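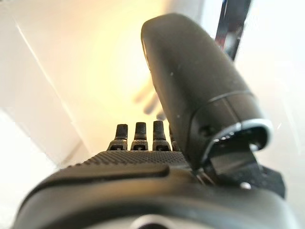 The hand from behind the wrist, with the thumb in front.

Let the software say when it does not know

At Stendora we write control software for robot hands, and I have come to one opinion which my colleagues find a little old-fashioned. A perception module should be allowed to answer "I don't know", and the planner should be obliged to listen.

Look at the light behind these fingers. It is so strong that the surfaces there lose their detail, and a shadow shaped like fingers falls on the bright part. For a person this is no problem. For a pose estimator it is a trap, and most of them will still return a number with four decimals.

In October we went through 107 failed grasps in our logs. I expected bad planning. Instead I found the same story many times: the estimate was poor, the confidence was thrown away between 2 modules, and the planner did exactly what it was told. We had spent weeks tuning the wrong part.

The usual answer is more data. Our partners at Nodia proposed 3000 extra images, and I do not say this is useless – I voted for it. But new images do not repair an interface which has no place for doubt.

My proposal is modest. Every pose message should carry its uncertainty, and above a limit the hand should stop, or move a little and look again. Yes, it costs time in each cycle. I would still accept a slower hand, if I can read in the log why it waited.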